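Visit report: Zeltthorpe storage and sorting open day
Lachlan Guthrie
4 November 2018

Monard opened its Zeltthorpe building to outside visitors for a day, and I attended on behalf of our stores section. The purpose was to see how small consumables are binned before they go out to the cleaning rounds. We have had trouble with this at our own site, mainly with rolls and lidded jars ending up in the same container. What follows is a record of what I saw and was told, with notes on what might carry over.

Access and layout

The entrance is on the north side, through the delivery yard. Signing in took a few minutes. Visitors were given a floor plan and a printed sheet with the color code on it, then left to walk the route in either direction. I went against the numbering, starting with the shelving aisles and finishing at the tables.

The building holds 783 stock lines according to the sheet, of which 113 are classed as small consumables. These are the ones that pass through a bin before they reach a shelf. The rest stay on pallets or in the cartons they arrived in. The shelving is Stamatopoulos, bolted steel, adjustable by removing two pins per level. It has been in place for several years and the uprights show the usual scuffing at trolley height. Shelf labels face outward at a slight downward angle on the upper levels, which makes them readable from the floor. Ours are flat and are not.

Bin colors

The color code is simple. Red is for rolled goods and other cylindrical items. Blue is for jars and tubs with lids. White is for overflow and for anything being moved between the other two. The color says what kind of item belongs in the bin and carries no information about priority or destination. Our own code tries to do both, and I suspect that is the source of most of our misplacements.

The sorting tables are white-topped and stand against a wood-finish wall. Red and blue bins are kept on the table next to each other, with the working side left clear. The sheet specifies that tall items go in upright and that the bin is not to be filled so tightly that a hand cannot get between items.
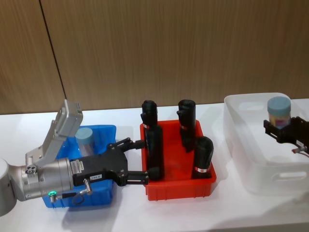

Upright storage has a cost in vertical clearance. A roll that stands well above the rim will not go under a shelf set for the bin height alone. Monard's answer is to set the shelf for the tallest item in the class and accept the lost space over the shorter ones. The loss was put to me as up to 71 millimeters per level. On a tall rack that adds up to most of a shelf. The stores lead considered it a fair trade, on the grounds that a roll lying flat at the bottom of a bin tends to be reordered before it is found.

Lidded jars raise a different problem. A translucent jar can be checked for contents without opening, so no label is strictly required, but the sheet asks for one anyway. I asked whether the lids were also coded. They are not. Lids get swapped during washing, and a code on the lid would be wrong within a month.

Bin construction

I spent some time on the bins themselves. Ribbed side walls stiffen a thin-walled container and reduce bulging when it is lifted full. A flared rim gives the fingers something to hold but takes up width on the shelf, so the number per level should be worked out from the rim and not the base. We made that mistake with our last order and lost one bin per shelf across the whole bay.

Shallow trays are used where the contents have to be seen at a glance. Deep containers are used where volume matters more. For rolled bags the two are interchangeable in principle, although a tray lets the rolls lean and cross each other once the tight packing is broken.

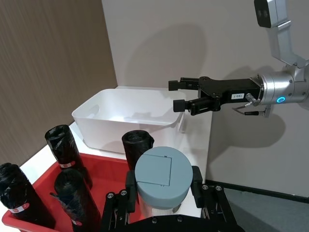 Cut-out handles are worth specifying. They add nothing to the outside dimensions and allow a bin to be drawn off a low shelf with one hand. The drawback is that small loose items can fall through the slot if the bin is tipped. For rolls and jars this does not arise. Rounded corners are easier to wipe down than square ones, at the price of a small amount of usable volume.

The white containers are meant to be returned to the table empty at the end of each shift. Anything left in one is sorted first the next morning. I did not see a changeover and cannot say how closely this is followed.

Other stops

The packing bench was closed for the day. The label room was open but crowded, and I stayed only long enough to note that the shelf labels are printed on matte stock. A side room held sample furniture from Zinus and was unrelated to the subject of the visit.

Points to follow up

Request a copy of the color sheet from Monard in an editable format.

Measure our tallest roll and compare it with the present shelf spacing in bays one to three.

Price a trial set of red and blue bins with cut-out handles, widths to be quoted at the rim.

Decide whether overflow gets a color of its own. I would recommend white, to match Zeltthorpe.

A second open day is planned for December, when the packing bench should be accessible. Registration is through the Monard front office.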